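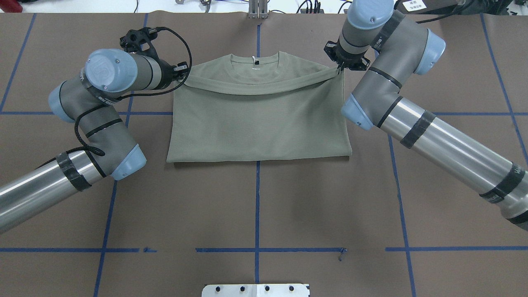
# Ticket 169: side gate won't latch, opener keeps reversing

**Opened by:** Chanida Yensuk
**Product:** Giltlow double driveway gate, steel, with the Pulta opener kit
**Status:** closed, see bottom

## What's going on

Hi again! I put the gate in last month with my brother-in-law and it was swinging beautifully until the rain came. Now the left leaf closes fine, but the right one gets to within a couple of inches of the stop, hits something (or thinks it does) and swings back open. If I push it shut by hand it'll meet the other leaf, but the latch pin sits too low to drop in the catch. I've been holding it closed with a bungee cord, which the dog has already figured out.

Things I tried before writing:

- Power off at the opener box, wait a minute, power on. Same thing.
- Wiped the photo eyes with a dry cloth. Both lights are solid green.
- Greased the hinges with the tube that came in the box.
- Turned the closing force up one notch, then chickened out and put it back.

## Reply from Arnow support

Thanks for all the detail, Chanida. Before we touch the opener, please pull the release key and swing the right leaf by hand with the arm disconnected. Does it drag? Also put a level on the hinge post, on the face toward the driveway and on the side.

## 3rd May, my update

OK, so it drags! Not on the ground, but it gets heavy at the end of the swing, like pushing a shopping cart up a curb. The level says the post is leaning in toward the driveway. It's not much, maybe half a bubble, but I'm sure it was straight when we poured it. The soil on that side is really soft now (the downspout empties right there, and yes, I know).

We used 2 bags of concrete on that post. I dug down beside it a little and the footing stops way sooner than I thought it would. My brother-in-law says he measured. I have my doubts.

## Reply from Arnow support

That explains both problems. When the post leans, the end of the leaf drops and the latch pin goes with it, and the opener reads the extra weight as an obstruction. Leave the force setting where it is. You can take up a small lean with the adjusting nuts on the top hinge, but with a shallow footing in soft ground it'll come back, so we'd reset the post.

## What I ended up doing

Took the leaf off (two people, please, it's heavier than it looks), braced the post plumb with scrap 2x4s, dug out the old footing and went down to the depth in the manual. I borrowed a digging bar from Pfister, the rental place by the feed store, and used a 50 lb bag of gravel at the bottom before the new concrete. I also stuck an extension on the downspout so it runs out past the fence.

I gave it a full week before hanging the leaf again. Then I hooked up the arm, ran the opener's learn cycle (hold the button until it beeps, let go, stand back!) and it closed first try. The latch pin needed two turns on the lock nut and now it drops in with a nice clunk.

One leftover question: there's a scrape in the black finish where the bar slipped, right down to bare metal. Can I use any outdoor metal paint on that, or do I need yours?

## Reply from Arnow support

Any exterior metal paint will do. Sand the spot lightly, put on a rust-blocking primer, then two thin coats. Closing this one, but reply here if the lean comes back.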